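Pesquisar no site
Pesquisar

Boletim da loja Standitley

Sobre os tanques de reposição, e outras perguntas que recebemos

24 de março de 2020

Caros clientes,

Nas últimas semanas chegaram muitas mensagens com a mesma dúvida: qual é a diferença entre o tanque Custgate antigo e o novo, e se as peças de um servem no outro. Respondemos a cada pessoa, mas parece-nos melhor escrever tudo uma vez com calma. Peço desculpa se alguma frase não soa bem. O português não é a minha primeira língua, embora eu escreva este boletim já há bastante tempo.

Começo pelo vidro. O tanque antigo tem um vidro direito. O novo tem um vidro curvo, com mais volume para o líquido. Os dois vidros têm a mesma altura e o mesmo diâmetro nas pontas, e por isso o vidro direito entra no tanque novo sem problema. Ao contrário também entra, mas nesse caso o anel de proteção do tanque antigo já não fecha por cima, e é preciso usar o tanque sem ele. Quem leva o aparelho no bolso deve pensar nisto antes de comprar.

As juntas de silicone são iguais. Vendemos o saco pequeno, com três juntas de cada tamanho, e normalmente chega para muito tempo. Se a junta de baixo ficou inchada ou com um corte, troque logo, mesmo que o tanque ainda não esteja a perder líquido. Uma gota na ligação do aparelho custa mais do que o saco inteiro.
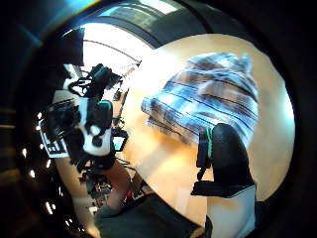

As resistências são o ponto onde há mais confusão. O tanque antigo usa uma rosca fina e o novo usa encaixe de pressão, e não existe adaptador, pelo menos nenhum que eu queira vender. Se na caixa das suas resistências está escrito só o valor e nada sobre o tipo, olhe para a base: com rosca, é para o antigo; lisa e com duas abas, é para o novo. Recebemos de volta várias caixas abertas por este motivo, e infelizmente as resistências que já saíram da embalagem individual não podem voltar para a prateleira.

Também perguntam muito quanto tempo dura uma resistência. Eu não gosto de dar um número, porque depende do líquido, da potência e da pessoa. Um líquido muito doce ou muito escuro deixa uma crosta no algodão em poucos dias. Um líquido simples, na potência certa, deixa trabalhar durante semanas. O sinal é sempre o sabor: quando começa a saber a açúcar queimado, limpar já não ajuda.

Para quem troca a resistência pela primeira vez, escrevo os passos como os faço eu. Desligo o aparelho e retiro o tanque. Tiro a base, com o tanque virado para baixo e um pedaço de papel por perto. Puxo ou desaperto a resistência velha e limpo o fundo. Na resistência nova ponho umas gotas de líquido em cada abertura do algodão e outra no centro, sem exagerar. Monto tudo, encho o tanque pela abertura de cima e deixo repousar dez minutos. Depois começo com a potência mais baixa que vem marcada na resistência e subo devagar. Muitas resistências novas morrem nos primeiros minutos por causa da pressa.

Chegou ainda a gama Zorkska, que alguns de vocês já conheciam de outras lojas. Temos por agora só duas versões, a de bocal largo e a de bocal estreito. A de bocal largo trabalha com mais ar e pede líquidos mais espessos. A de bocal estreito é mais próxima do que conhece quem deixou o cigarro há pouco tempo, gasta menos líquido e a bateria aguenta até 22 horas com uso moderado, segundo as nossas provas na loja. Na de bocal largo não fizemos ainda a mesma prova e prefiro não prometer nada.
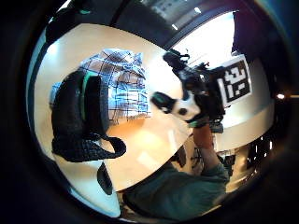 Um cuidado com a Zorkska: a entrada de ar roda muito facilmente. Se o aparelho de repente parece fraco, ou se faz um som de gorgolejo, verifique primeiro se o anel não rodou sozinho para a posição fechada. Já tivemos aparelhos devolvidos como avariados em que o problema era somente este. O fabricante diz que na próxima série o anel será mais firme. Quando recebermos essa série, escrevo aqui.

Sobre as baterias, repito o que já escrevi noutros boletins. Uma bateria com o plástico rasgado não se usa, nem com fita cola por cima. Traga-a à loja e nós pomos um plástico novo, sem custo, enquanto espera. As baterias soltas transportam-se dentro de uma caixa própria, nunca com chaves ou moedas. E os carregadores Vanhove que vendemos mostram uma luz vermelha durante a carga e verde no fim; se a luz pisca nas duas cores, a bateria não está bem encaixada ou já não aceita carga. Experimente a outra ranhura antes de decidir que a bateria está estragada.

Alguns clientes perguntaram se o carregador Vanhove pode ficar ligado à tomada sem bateria dentro. Pode, gasta muito pouco. Carregar durante a noite, com toda a gente a dormir, é uma coisa que eu não aconselho com nenhum carregador, seja qual for a marca.

Passo às encomendas. O catálogo tem neste momento 182 artigos, contando as cores como artigos separados, e nem todos estão na loja. Na página de cada artigo aparece «disponível» ou «por encomenda». Os que estão por encomenda demoram mais, e com os transportes como estão nestes dias não consigo indicar uma data certa. Se encomendar artigos dos dois tipos, pode escrever na nota do pedido se quer tudo junto ou em duas entregas. Sem nota, enviamos tudo junto.

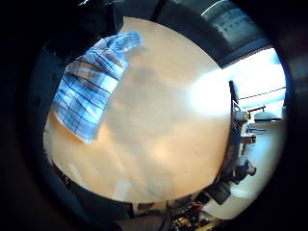

Tecido xadrez azul sobre a mesa.

As devoluções continuam como antes. O artigo deve vir fechado, com a fatura, e o valor é devolvido pelo mesmo meio de pagamento. Nos artigos com defeito é diferente: escreva-nos primeiro, com duas linhas sobre o que acontece e em que momento, e muitas vezes resolvemos sem que precise de enviar nada. O modelo exato está gravado na base do aparelho, em letras bastante pequenas.

Em junho queremos renovar a página dos líquidos e separar os sabores por base, coisa que muitos pediram. Até lá, quem tiver dúvida sobre a mistura de um líquido encontra-a no rótulo, ao lado do número do lote, ou pode perguntar-nos por correio eletrónico.

Obrigado pela paciência e até ao próximo boletim.

A equipa Standitley

Contactos | Condições de venda | Venda proibida a menores | © Standitley, todos os direitos reservados | Voltar ao topo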